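Ticket: White cottons creased after drying
Opened by: Ruth Fothergill
Assigned to: Colin Entwistle
Status: Open

Problem
White cotton from the Skarnlow dryer is badly creased when it gets to folding. Colored items come out fine. Load was 16 pounds, timer set to 70 minutes.

Checked so far
Lint screen cleaned, no change. Vent hose is clear. Whites are being left in a heap before folding - same thing on each load I checked.

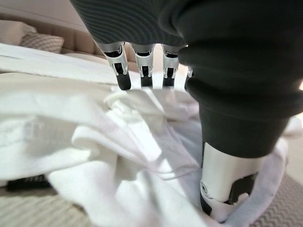 Next steps
1. Cut the load to 6 pounds and run it again on the same setting.
2. Shake out each piece and lay it flat as soon as the drum stops.
3. If creases remain, try the low heat setting and add the result to this ticket.

Colin to update after the next white load.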